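Search this site
Enter keywords

How to Hand Your Breakfast Station to a Robot

When we put a two-armed robot on toast at the Graltenik staff kitchen, the arms took a morning to set up. Sorting out who did what took until April. These are the steps we would follow again.

1. Pick one small job. Ours was bread out of the tray, into the toaster and back. Leave eggs and coffee with people.
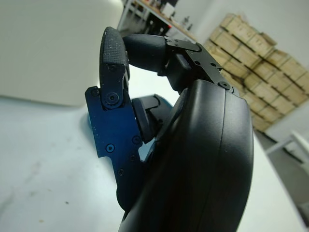 Fingertip pad and side plate of the hand.

2. Give everything a fixed spot. Staff will want to move things the way they always have, so agree on a layout and write it down. Ours has the tray to the right of the toaster, with enough table between the arms for both hands to work. Refill the tray only when the arms are stopped.

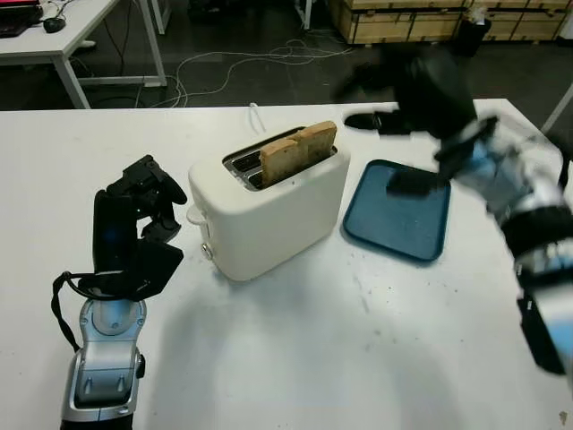

3. Rewrite the job sheet. Yareli Robles used to stand at the toaster for the whole rush. She now loads bread, checks the color and handles special orders. With a slice lying flat on the tray, as it is in the last photo, the hand can come down on it from above, so her sheet says to lay bread flat and never lean it on the rim.
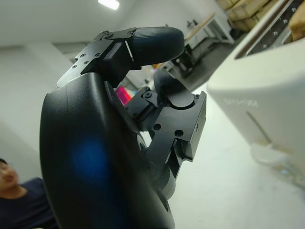 4. Train everyone on the shift, including people who think they won't need it. Let each person stop and restart the arms. Have them look closely at a hand, too. There are screws and bolt holes all over the finger brackets, and crumbs can collect there. We put 50 minutes of cleaning a week on the schedule and paid for it.
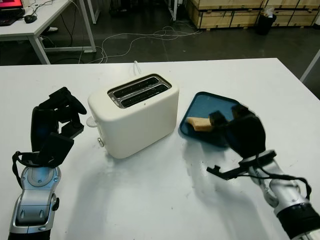

Shares 348
Comments 50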